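Feltov Science Pages for Kids
Big Questions: Machines

Can a robot clean my room yet?

Imagine you come home from school and your bedroom floor is clear. Your socks are in pairs. Your T-shirts are folded and stacked in the drawer, and you didn't touch a single one. A robot did it all while you were learning fractions!

Could that happen today? Parts of it, yes. All of it, in any bedroom, with any pile of clothes? Not yet. But people are working on it right now, and the way they do it is really fun to find out about.

Machines already do some chores

You probably live with a few chore machines and don't think of them as robots. A washing machine fills itself with water, spins the clothes and drains. A dishwasher sprays and rinses. Some homes have a round vacuum that bumps its way under the couch and drives back to its charger when the battery gets low.

All of these machines have something in common. The job comes to them in a shape they can handle. You put the dirty plates in the rack. You put the clothes in the drum. You pick the toy bricks up off the floor before the vacuum starts (or you hear a horrible rattling noise).

Now think about the part that's left over for you. Somebody has to take the clothes out, shake them, turn the sleeves the right way out and fold them. That's the bit robots find hard.

Why is a T-shirt so tricky?

A coffee mug is the same shape every time you see it. You can turn it upside down and it's still mug-shaped. If a robot learns where the handle is, it can look for that handle again tomorrow.

A T-shirt has no such manners. Drop one on the floor 100 times and you'll get 100 different lumps. The neck might be on top, or hiding underneath. One sleeve might be inside out. Scientists call things like this "deformable," a long word that means the shape changes when you push or pull it. Bread dough is deformable, and so are blankets, shoelaces and plastic bags.

Then there's the problem of seeing. A robot looks at the world through cameras, and a camera picture is only a big grid of colored dots. The robot's computer has to work out which dots are shirt and which dots are bed. A plain white table makes that easier. A real bedroom doesn't! Here is one with red peonies all over the bed, sparkly buttons in between, a heap of dark clothes, a pillow covered in cartoon animals and bright light from the window bouncing back up. Your brain sorts that out in a blink. A computer has to learn it.
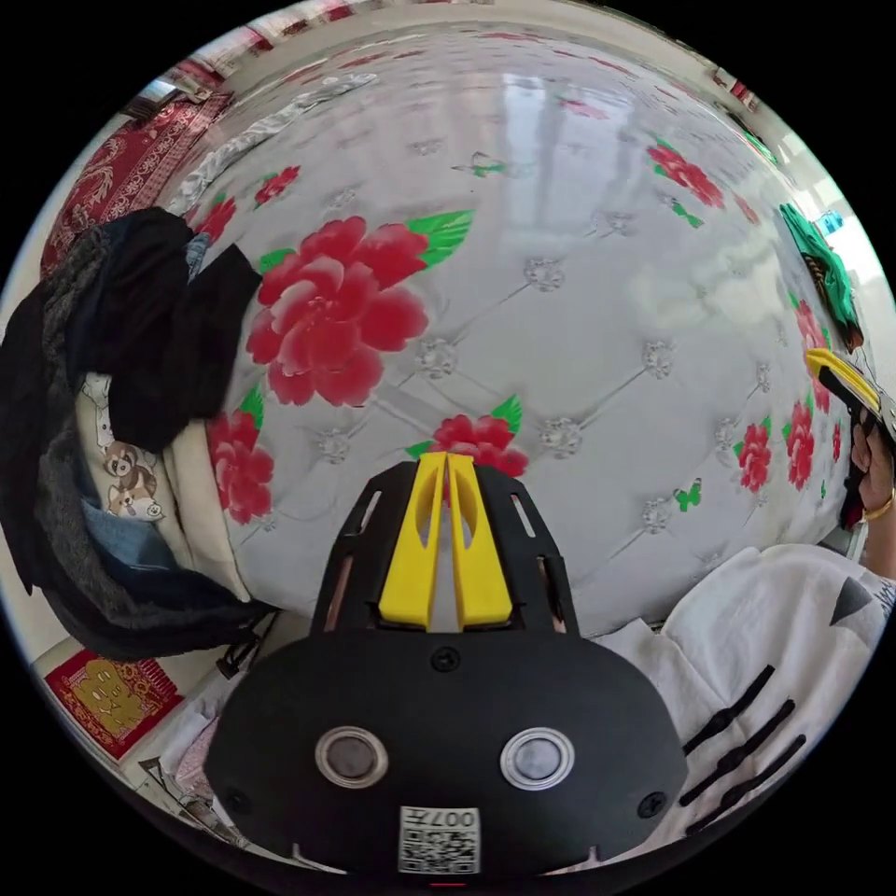

Learning by doing

So how does a robot learn? One way is for people to show it.

Look for the two yellow fingers. They belong to a gripper, which is the part of a robot that does the job of a hand. A gripper doesn't always have to be on a robot, though. A person can hold one and do chores with it, pinching and lifting with those two fingers. If there's a camera on the gripper, it records what the fingers were pointing at. Later, a computer can study the recordings and look for patterns. When a sleeve looks like this, the fingers go there. When the cloth slips, try again closer to the corner.

It's a lot like how you learned to tie your shoes. Someone did it slowly, you watched, and then you had a go. The big difference is how many goes it takes. You might have needed a week of practice. A robot might need to study a job around 2000 times, and then get muddled when it meets a shirt with a hood.

Try it yourself: be the gripper

You'll need a T-shirt, a bed or table, and two wooden clothespins or two pairs of kitchen tongs (ask first).

1. Drop the T-shirt on the bed so it lands in a lump.
2. Hold one clothespin in each hand. From now on, the shirt can only be touched by the clothespins. No fingers!
3. Find two corners and pull the shirt flat.
4. Fold it in half, then in half again.
5. Now do it with one eye closed.

Hard, isn't it? Your own hand has four fingers and a thumb, and skin that can feel whether it's holding one layer of cloth or two. Many grippers have just two fingers. Some have sensors that can feel a squeeze, and some have to rely on what the camera sees.

If you have a friend over, try it with one clothespin each. One of you holds the collar and the other holds the bottom edge. You'll find out pretty fast that two grippers have to take turns and watch each other, or the shirt ends up twisted like a candy wrapper.

Black shirt, busy bed

Dark cloth gives cameras extra trouble. Folds show up because of their shadows, and on a black shirt the shadows are black too. See if you can follow the edge of this one with your eyes. Start at the pointed corner near the yellow fingertips and find the narrow sleeve end. Then look for the other gripper, over on the right.
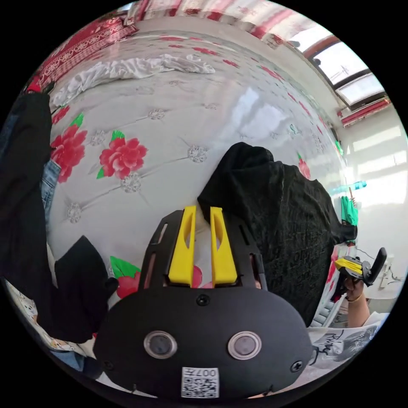 Time to read the rest: 2 minutes

Did you find the sleeve? A computer has to find it too, and it has to guess at the parts it can't see, where the cloth is bunched up. It also has to notice that the flowers belong to the bed and aren't something to pick up. Imagine a robot trying to pinch a printed flower again and again - that is the kind of mistake a learning robot can make.

Meet Fliveck

At the Serrano workshop in Lisach there's a robot named Fliveck with two arms and a wheeled base. Fliveck folds kitchen towels. Towels are a good place to begin, with four corners and no sleeves to worry about. On a good afternoon it gets through a whole basket, slowly, with a little pause before every pinch.

In July the workshop moved it on to T-shirts. The first ones came out looking like burritos. It has tried 839 of them so far and it's getting better at the flat, light-colored ones. Stripes still confuse it, and socks are a total mystery. It put one on top of a folded towel and stopped there, as if the job was finished.

What about stores and warehouses?

Robots have an easier time in some workplaces. In a warehouse, boxes have flat sides and printed labels, the floor is smooth and the lights stay the same all day. Robots there can carry shelves and move boxes from place to place. People still do plenty of the fiddly work, like packing a soft sweater into a bag without crushing it.

Homes are much wilder. Every home is different, and yours is probably different from how it was this morning. There might be a cat asleep on the laundry!

Words to know

Gripper: the part of a robot that grabs and holds things.
Sensor: a part that notices something, such as light, heat or a squeeze.
Deformable: able to change shape when pushed or pulled.
Data: information a computer can learn from, like recordings of someone doing a job.

Something to think about

If you could teach a robot one chore in your home, which would you pick? Write down every tiny step, starting with "find the thing." Then ask someone in your family to follow your steps exactly, doing only what the paper says. Add any steps you forgot and let them try again.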